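Questions I get asked a lot (the container page)

I started this page after my post about redoing the kitchen in our Wudstead apartment, when the same questions kept landing in my inbox. I add to it when something new comes up, so it's a bit of a jumble. Sorry!

Do I need to buy all new containers?

Please don't. I used what I had for the first year, including takeout tubs and a cookie tin with no lid. Once I knew which sizes I reached for every day I bought those, and only those. My whole first round cost me $33 and I still use every piece of it.

Plastic or glass?

I go back and forth. Glass is nicer to look at and doesn't hang on to the smell of onions, but I have a high shelf and butterfingers, and I've swept up enough lentils. So it's plastic up top and glass down low. If you have little kids you might want it the other way around.

Clear, colored or that smoky see-through kind?

Clear if you need to know exactly how much rice is left. I've grown very fond of the grayish see-through ones for things like tea bags and stock cubes, where I only want a hint of what's in there and not a full view of the mess. Solid colors are pretty but I forget what's inside, and then I own four bags of raisins.

Where do you get yours?

The square ones came from Hajdu, the housewares shop over in Dramby. They sell singles, so you can take one home and try it in the cabinet before you commit. A few of the older ones are Prarus, and I find those secondhand mostly. Lids from one don't fit the other – ask me how long I stood there pushing.

What size for a bag of flour?

Measure with the flour you buy, because bags vary so much. My everyday one holds 700 grams of rolled oats with a little room for the scoop, and flour packs down tighter than that. I leave some space at the top or the first scoop ends up on my shirt.

How do you decide what goes where?

I empty one shelf at a time, never the whole kitchen (I did that once, in May, and we ate toast for supper). Everything comes out, the shelf gets wiped, and then I set things down on a plain bare surface one by one and ask whether I've used it lately. Something about seeing a single container by itself with nothing crowding it makes it so much easier to decide.

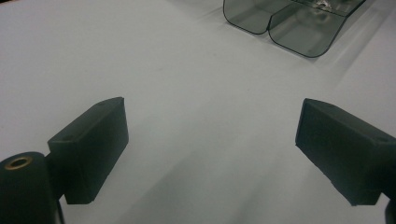 If I can't make up my mind, it goes in a box in the hall closet with the month written on it. I had 18 pieces in there at one point and went back for two of them. The rest went to my sister, lids included.

My plastic has gone cloudy. Is it ruined?

Probably not! Try a paste of baking soda and water with a soft cloth, then rinse it well. I wouldn't use the scratchy side of a sponge, it makes it worse. If it's still cloudy after that I keep it for rubber bands and birthday candles.

Do you label everything?

Only the white powders. I once put cornstarch in a cake and that was enough for me.

Can I send you a picture of my pantry?

Yes, please do, I love them. I'm slow to answer but I read every one.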